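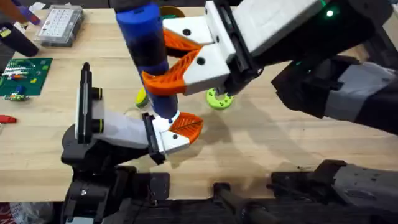

3.2 How people picked a work surface

I asked 200 home cooks in Tridov how they oil their wooden counters, and wow, did they have opinions! Most stick with plain mineral oil (cheap, no smell), and a good few wait until the grain looks pale.
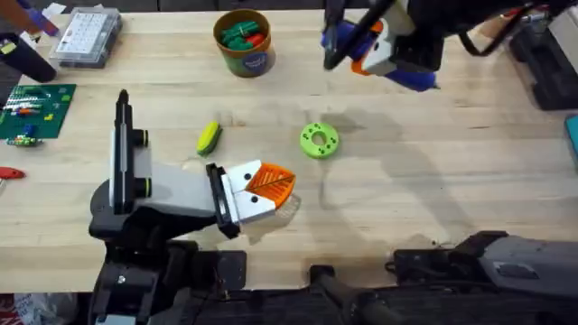
Figure 2. Light wooden work surface with darker smudges and stains.

Živko Trajkovski and I coded the answers on a Sunday, and we still disagree on what "dry" means.

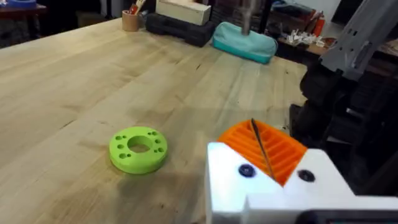
Does walnut oil work too?
It does for some cooks, though our sample leaned heavily toward mineral oil.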